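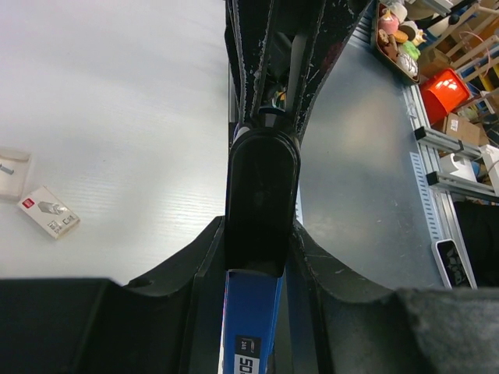

Gripper holding a blue package, white tabletop to the left.

Subject: Re: [milhist-books] Gamage on the Prurngate garrison: worth the price?

On 14th April, Dilruba Mollah wrote:

> Has anyone on the list read the Gamage book on the Prurngate garrison
> all the way through? I have only seen the first two chapters. The
> claim on the jacket is that the withdrawal was decided a year before
> it was announced. I can't find what he rests this on. The notes to
> chapter 2 cite the garrison diary but give no page numbers.
>
> Also, is the Firnex paperback the same text as the hardback? The
> page counts differ.
>
> Dilruba

Dilruba,

I finished it in March. Answers in the order you asked.

The claim about the date rests on the supply returns, which he does not discuss until chapter 7. The garrison diary has very little to say on the matter. Gamage shows that orders for winter fuel at Prurngate were cut while the public line was still that the post would be held. He reads this as proof of a decision already taken. I think it shows that somebody in the supply branch expected a smaller garrison. A smaller garrison and an empty one are different things, and he moves from one to the other in a single paragraph without a note.

The interviews are the best part. He spoke to drivers, clerks and interpreters as well as officers, and he prints long passages without tidying them up. The account of the road to Futodville being closed and opened again on the same afternoon is new to me. It disagrees with the official history on who gave the order. He gives both versions and says he cannot settle it, and I would trust him there.

The figures need care. He puts the strength of the post at 2,689 in the text, but the table in the appendix stops at "more than 2,000" and leaves out attached civilians. I assume the higher number includes them. It would explain the gap, but he does not say so, and the chapter on rations uses the lower number throughout.

On the paperback: the text is reset in smaller type, hence the page counts. Firnex dropped the fold-out map and put in a half-page version on which the outposts cannot be read. The index has not been redone properly. Entries from the letter M onwards still give hardback pages. If you mean to cite it, get the hardback from a library.

The missing page numbers for the diary are missing in both. The copy he used was a typescript without page numbers, according to the note on sources at the back. He should have given dates of entry instead. For chapter 2 you can work most of them out from the events described, and I have a rough list which I can send off-list.

I would not pay full price for it unless you need the interviews.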